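Moltulura product meeting, January
Waltholm, the carpeted room, 10 a.m. start

Notes by me again, so the usual rules apply: if you said something clever and it isn't in here, I was probably pouring coffee. Send me corrections and I'll fix them in the shared copy.

Present: product, packing, the shop, the web team, and me. Purchasing joined by phone and dropped off twice, so a few of their answers came in by text message.

1. Last month's minutes

Approved with one change. I had written that the shop wanted the Bite display moved to the window. The shop wanted it moved away from the window (the sun was fading the cards). Sorry about that! It has been moved to the right place in spite of me.

2. Bite tooth powder

Sales over the holidays were better than any of us had guessed, and the mint did most of the work. The clove sat there. The shop says people pick it up, sniff the tester, say "oh, that's interesting" and put it back. Product loves the clove and made a long speech for it, which I enjoyed but did not write down. We agreed to keep it going until spring and drop it from the gift set now, which leaves a gap in the set. Web wants to fill the gap with the travel brush. Packing pointed out that the travel brush is longer than the gift box. We'll come back to this.

The bigger question was the scoop. Customers keep writing in to ask for one and we keep telling them to use a damp brush. I said I use a coffee spoon at home and got some looks. Purchasing will price a small scoop and bring samples next time.

3. Akura body lotion: the new container

This took up most of the morning, so get comfortable.

The new container is the white round one that narrows at the shoulder, with the gold-colored cap. Everybody had a chance to handle one before the meeting, and opinions were all over the place. Product thinks it's the nicest thing we've ever put our name on. The shop thinks it looks expensive, and said so in a tone that could have gone either way. I asked. They meant it kindly, but they're worried that regulars will see it on the shelf and assume the price went up. Web suggested a small card that says "same lotion, same price," and that got a yes from everyone, including the phone.

Next, the label. We have three drafts. The first one wraps all the way around and runs up onto the shoulder, where it wrinkles. We all had a go at smoothing it down with a thumb and we all failed, so that one is out. The second is a plain front label with the ingredients on the back, and the third is the same with a bigger leaf. After a long talk about the leaf (longer than I'd like to admit) we picked the second. The leaf people asked to be noted as disappointed. Noted!

Last, the number. Purchasing wants to order 500 to start with. Packing thinks that's a lot to find shelf space for and asked whether the order could come in two deliveries. Purchasing texted back "maybe," then "probably," then "will call them." We'll treat it as one delivery until we hear otherwise, and packing will clear the low shelves by the back door just in case.

4. Shipping boxes

The old boxes hold 12 of the old bottles. They do not hold 12 of the new ones, however you turn them, and packing has turned them every way there is. A box of eight works with the dividers we already have. That means more boxes per shop order and more tape, and somebody has to change the numbers on the wholesale sheet before a customer orders by the dozen. Web will do the sheet this week. I'll tell the wholesale customers, and I'd like it if someone else read my email before it goes out – last time I promised free shipping by accident.

Packing also asked for a second tape gun. Approved in one breath, probably the fastest item we've ever had.

5. The cap

I'm giving this its own number because we kept drifting back to it all through item 3. Half of us love the gold color and the other half think it's a bit much next to the plain white. The gold side won once we tried the label next to it, and I have to say the two look great together. What's still open is how it opens for people with lotion on their hands already, or with sore fingers, or in the shower. We don't want a pretty cap that gets left off after the second day.
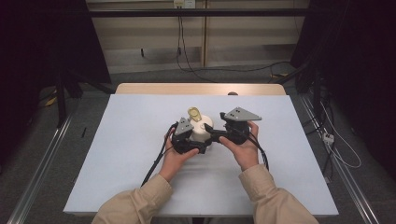
So the plan is to hand 40 samples across the counter to regulars and ask them to live with one for a couple of weeks. The shop will pick people of different ages and make sure it isn't only the ones who always say nice things. I'll write the question card. Short, please, was the request, and in big type. Product wants to ask about the scent as well, and I've been told to say no to that, so: no. One thing at a time.

If the cards come back grumpy, purchasing will ask for a plainer cap in the same color. We didn't talk about what happens to the launch if that takes a while. We should have, so it's on the list for next time.

6. The room

A few small things. The light wood table marks easily, so keep the pale board on it whenever there's lotion or glue around, and wipe the board down when you're done. Hot mugs go on the windowsill. The gray carpet got a splash of clove powder last month and I would love to know what lifts it, seeing as vacuuming just spread the smell. Suggestions welcome! The shop swears by baking soda, so we'll start there.

7. Other business

The Akura hand cream is almost out of tubes. Purchasing knows.

The web team would like new product pages ready before the label goes to print, and would like the final ingredient list from product by the end of January. Product said yes and then went a little quiet.

To do before next time:
Purchasing – scoop prices, split delivery, hand cream tubes
Packing – low shelves, tape gun
Web – wholesale sheet, "same price" card, gift set gap
Shop – choose the regulars for the cap samples
Product – ingredient list
Me – question card, wholesale email, baking soda

We finished at noon and the last cinnamon roll went to packing.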